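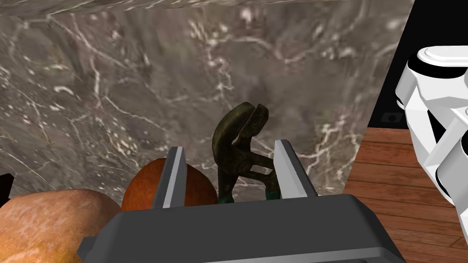 Close command is getting dropped again on the Selia build, sorry to cross-post. Started after the April merge, we thought Zetow had it sorted. Worst case so far is the pliers grasp: fingers either side, tool sitting nearer the right finger, clear gap on the left, and that's where the close should go out. Log says sent. Driver says never recieved. Planner believes the log and goes ahead with the lift. Ran 300 episodes overnight, 60 of them did this. No error raised in any, so the nightly went green.

Same behaviour on the table task, both arms, so I don't reckon it's one bad gripper model. Crowded tabletop, lots of contacts to solve, maybe timing? Guessing.

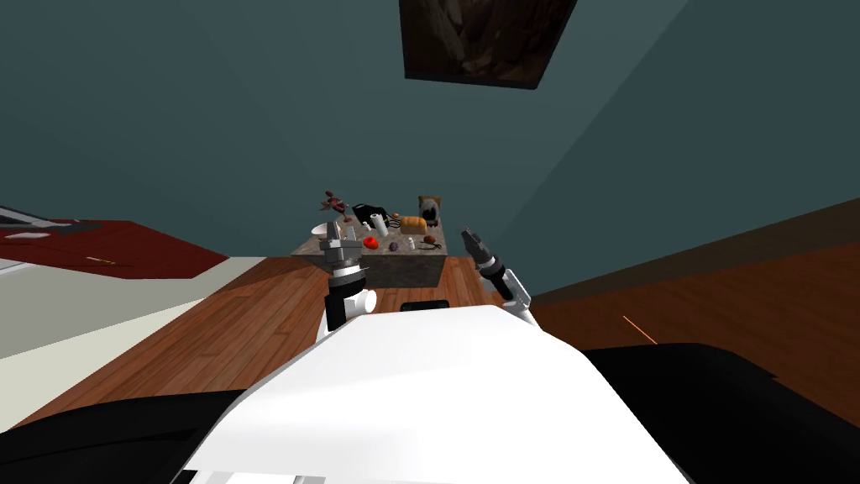 WHAT I'VE RULED OUT

Friction settings. Finger pad geometry. Swapped the contact solver, no change. Rolled back the Escobedo planner, no change either. Seed doesn't matter as far as I can tell, 162 and 200 both fail.

Haven't tried it without the message queue yet. Would be my next go. 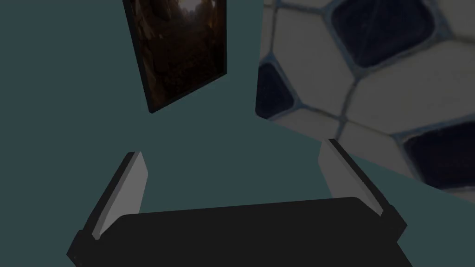 Collel wrote on June 8, 2026:
We see this on our side too, but only when the gripper watchdog resets mid-approach. The reset clears the queue and the open state gets reported back as "reached". Has anyone checked whether the real controller does the same? If it does, please don't run it on hardware until there's a hard check on finger width before lift.

Agree with all that, and no I haven't checked the real one. The watchdog fits what I'm getting on the soccer ball runs. Fingers wide open, ball up ahead and off to the right, right finger standing in front of the ball, and a controller that calls that "reached" would happily carry on to the lift. On a real arm with somebody standing next to it I don't want to find out. So: hardware runs on hold from our end, Escobedo branch included, untill the width check is in. Patch is half done, will post to the list tonight. If you've got watchdog logs from before April pls send them, ours got rotated out. 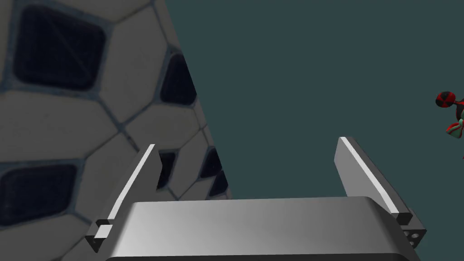 Width check goes in the lift precondition, same place Zetow put the force limit. It'll compare measured width to commanded and stop dead if the two don't agree, no retry. With fingers spread like they are on the ball, measured width would be nowhere near a grasp, so it should trip straight away. Threshold still to be picked, suggestions welcome.

Cheers,
Selia sim maintainer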